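How a Robot Arm Picks Things Up
Notes for young visitors to the Clendine open day

The Clendine workshop opens its doors to families once each summer. On August 4, 2018, the visitors' book had 112 names in it by closing time, most of them written by people under twelve. This page explains what the robot arm at the demonstration table does and how it does it. It is written for readers aged eight and up. Adults may read it too.

The demonstration was run by Kipchumba Kioko, an engineer at Clendine. He answered questions for most of the day. Many of the answers below are his.

What is a robot arm?

A robot arm is a machine made of stiff parts joined together. The stiff parts are called links. The places where they meet are called joints. Your own arm has the same plan. The bone between your shoulder and elbow is a link, and your elbow is a joint.

Each joint in a robot arm has a motor. When the motor turns, the joint turns, and everything beyond that joint moves with it. Try this with your own arm. Hold it out straight and bend only your elbow. Your hand travels a long way, but your wrist and fingers did no work. Now keep your elbow still and bend only your wrist. Your hand moves a much shorter way.

A joint close to the base of the arm makes large movements at the far end. A joint near the far end makes small ones. The arm uses both kinds together. The large movements bring it close to an object, and the small ones line it up.

The part that holds things

At the end of the arm is the gripper. A gripper does the job of a hand, but it is much simpler than a hand. You have four fingers and a thumb, and each of them bends in several places. A simple gripper has two fingers that move toward each other and away from each other. It can open, close, or stop somewhere between.

Two fingers are enough for a surprising number of jobs. Put your hand flat on a table and try to pick up an eraser using only your thumb and first finger. It is easy. Now try a tennis ball, and then a sheet of paper. The ball is harder, and the paper is harder still, as there is no edge to get hold of. A gripper has the same problems with the same objects.

The sponge on the plate

The object used at the demonstration table was a yellow sponge, and it sat on a round metal plate. A sponge may look like an easy thing to hold. For a machine, it is an awkward one. 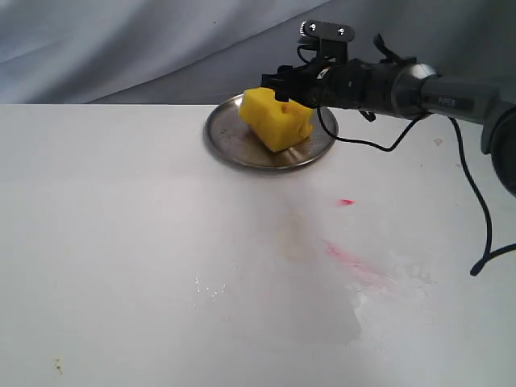 A block of wood has a fixed shape. If a block is as wide as your thumb, the gripper can close until the fingers are that far apart, and the block is held. A sponge changes shape when you press it. The gripper touches the side, and the side moves inward. The fingers have to keep closing until the sponge pushes back hard enough to stay put between them.

Engineers call an object like this deformable, which means that its shape can change. Towels, bread, and bags of flour are deformable. Bricks and spoons are not, or so little that it does not matter.

There is also the question of how hard to squeeze. If the fingers press too lightly, the sponge slips. If they press too hard, a sponge will usually survive, but a ripe peach would not. Sponges are good for practice. They are cheap, they do not break, and they do not roll off the table.

Why does it need cables?

This was the most common question of the day. The motors need electric power, and the power travels through wires. Messages travel through wires as well. The computer sends a message telling a joint where to go, and the joint sends a message back saying where it is.

Cables have to be left a little slack. If a cable were pulled tight along the arm, it would be stretched when a joint bent, and it might come loose. Clips and ties are used to keep cables near the arm. One visitor asked whether a cable could get caught on something. It can. Checking the cables is one of the first jobs before an arm is switched on.

How does the robot know where to go?

An arm does not know what a sponge is unless it has been given some way to find out. There are several ways to do this.

The first way is to tell it. A person measures where the object is and types in the position. The arm goes to that place every time, even if the object has been moved away. Many factory robots work like this, and it suits them well, because the objects in a factory arrive in the same place each time.

The second way is to let it look. A camera takes pictures, and a computer program searches them for the object. If the object has been moved, the program can find the new position. A camera can be fixed near the table, or it can be fixed to the arm so that it travels with the gripper.

The third way is to show it. A person guides the arm through the job many times, and a computer keeps a record of the movements and the pictures. A program then studies the records and works out what to do. The program for the open day was named Dzene. According to Mr. Kioko, it had been built from 1,674 recorded tries, made between January and the end of July. Some of the tries were failures. Those were marked as failures and kept.

Seeing from the wrist

If you carried a camera on your wrist, it would show you your own fingers all the time. They would be large and close, and everything else would be smaller and farther away. This is useful to a robot. It can compare the position of its fingers with the position of the object and see how far off it is.

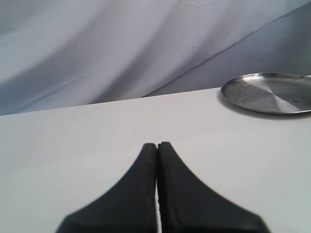 To a computer, a picture is a grid of numbers. Each small square of the picture is called a pixel, and the numbers say how bright it is and what color. A black finger gives low numbers. A white table gives high ones. Where low numbers change suddenly to high numbers, there is probably an edge.

A plain background makes this work easier. If you drop a red button on a white sheet, you can find it at once. If you drop it on a flowered carpet, you may be on your knees for some time. A computer program has the same trouble, so people who are starting a new project often choose plain surfaces.

Shiny metal is harder. It reflects light, and the bright patches move when the camera moves. A program may take a bright patch for a separate object. A shadow can cause a mistake of the same kind.

What happens when it misses?

Robots miss often. The fingers may close beside the object and hold only air. A person knows this right away, because skin can feel that nothing is there. A robot has to work it out. One way is to check how far the fingers have closed. If they have closed all the way, there is nothing between them, or something very thin. Another way is to look with the camera.

After a miss, the program can open the fingers, move back, and begin again. Mr. Kioko was asked if the robot gets annoyed. He said it does not, and that the engineers do that part.

Try it at home

You will need a sponge, a plate, and two wooden spoons. A second person is useful.

1. Put the sponge on the plate.
2. Hold one spoon in each hand. These are your gripper fingers.
3. Lift the sponge with the spoons and set it down next to the plate.
4. Put it back, close one eye, and do it again. It is harder to judge distance with one eye.
5. Now close both eyes and let the second person tell you where to move. They may say only left, right, forward, back, up, down, open, and close.

Step five is close to the way early robot programs were written. Each instruction had to be given in full. If your helper forgets to say "close," you should not close.

Words used on this page

Link: a stiff part of a robot arm.
Joint: a place where two links meet and can move.
Gripper: the part at the end of the arm that holds things.
Deformable: able to change shape when pressed or pulled.
Pixel: one small square of a digital picture.

The workshop also has a page on wheels and motors, called Jirnik, for readers who have finished this one. School groups can ask for a visit at the front desk. Groups need one adult for every six children, and closed shoes must be worn in the workshop.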